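About Vuvstead

Vuvstead sorts, shelves and stores books for people who own too many to manage. We work in homes, small offices and the odd school. We started in August, in a rented unit on the Ernby road, with 2000 books from one house and a strong suspicion that most advice about tidying books is written by people who don't read them.

We still think so. This page explains what we do and what we doubt, and you can decide whether that suits you.

What we don't believe

We don't believe in shelving by color. It photographs well and then you can't find anything. If you want it we'll do it, but we will ask you twice.

We don't believe in the rule that a book unread for a year should go. Plenty of good books wait ten years for their turn. A dictionary may get opened once a winter and earn its place every time.

We are also wary of matching boxes, label makers, and any storage product whose advertising shows it empty. Clear acrylic dividers are fine for pens, bookmarks and the small stuff that gathers near books. They won't fix a shelf that is too shallow. We have been sold that idea ourselves, and we have a cupboard of dividers to show for it.

What we do

A standard visit covers up to 599 books and costs the same whether you own 50 or the full number. Some customers find that unfair to small collections. They may be right. We tried pricing by the shelf and spent more time arguing about what a shelf was than moving books.

We begin by taking everything down. Then we look at sizes, because the tallest book decides the shelf and people tend to forget that until the end. Thick hardbacks stand upright with support on one side. Thin paperbacks lie flat in short stacks while we work, cover up, so you can go through them without tilting your head. Books in more than one language are kept together or split by language, as you prefer. We don't guess at titles we can't read. We ask.

Nothing leaves your home without your say. We don't sell what you give up, and we take no cut from anyone who does.

The sorting table

Most of the thinking happens at a plain wooden table with rounded corners. We looked at proper library trolleys and at a folding bench from Quinlan, and decided that a table you can walk around was enough. Uprights go toward the back, the flat pile stays at the front within reach, and a four-part clear box takes whatever falls out from between the pages. On a given day there might be a fat blue copy of 西游记 standing up and a yellow paperback on top of the pile.
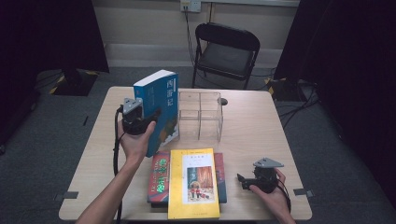 How we charge, and what we won't promise

Prices are on the Dokov street shop board and in the email we send before a visit. There is no membership and no starter kit. If you ring up and it sounds as if one free weekend would do the job, we'll say so, and we have lost work that way.

We won't promise that your shelves will stay in order. Ours don't. Of the first 52 homes we finished, we went back to several for a second round, and in most of those the trouble was simply more books. We have no method for that and distrust anyone who claims one.

Getting in touch

Send us a photo of the worst shelf, a rough idea of how tall your tallest book is, and whether there are stairs. Please don't tidy up first. We reply in writing, usually within a couple of days, and longer if we're out on a big job.

Page last revised September 2025.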